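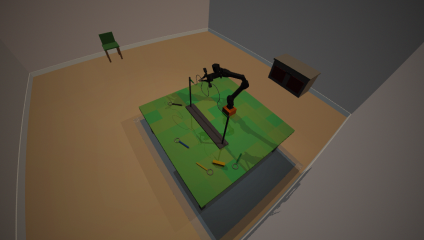 A rendered robot arm on a green tabletop.

Trornden coupe: rear window regulators

The section has now logged enough repairs on the two-door Trornden to publish a standard procedure for the drop-glass fault. The symptom is a door window that lowers normally, stalls short of the top on the way up, and then climbs the rest of the way if helped by hand. Most owners replace the motor first. In the cars we have on record, the motor tested good and the drag was in the front guide channel.

Before ordering parts, pull the door card and measure voltage at the motor connector with the switch held in the up position and the engine running. A reading more than 3 volts below battery voltage points to the switch or the door jamb wiring. If the reading is normal, disconnect the glass from the carrier and run the regulator empty. A regulator that travels freely with no load should be left alone.

The guide channel is held by 4 bolts, and the lower pair sits behind the vapor barrier. Mark the position of each bolt head before loosening it. Clean the channel with mild soap, dry it, and apply silicone grease to the felt. Do not use petroleum grease, which swells the felt and brings the fault back.

Channels for the early door are no longer made. Brarora sells a cut-to-length felt strip that fits after trimming, stock number 1485. Aydoğan lists a complete channel for the later door only. The upper bracket differs and will not line up with the early holes.

Regulators from the Drunley sedan share the motor and gear but have a longer arm. They can be used as a source of gears. Fitted whole, they push the glass past the top seal.

Torque for the channel bolts is 40 inch-pounds. The previous issue gave this in foot-pounds, which will strip the inserts. Please correct your copy.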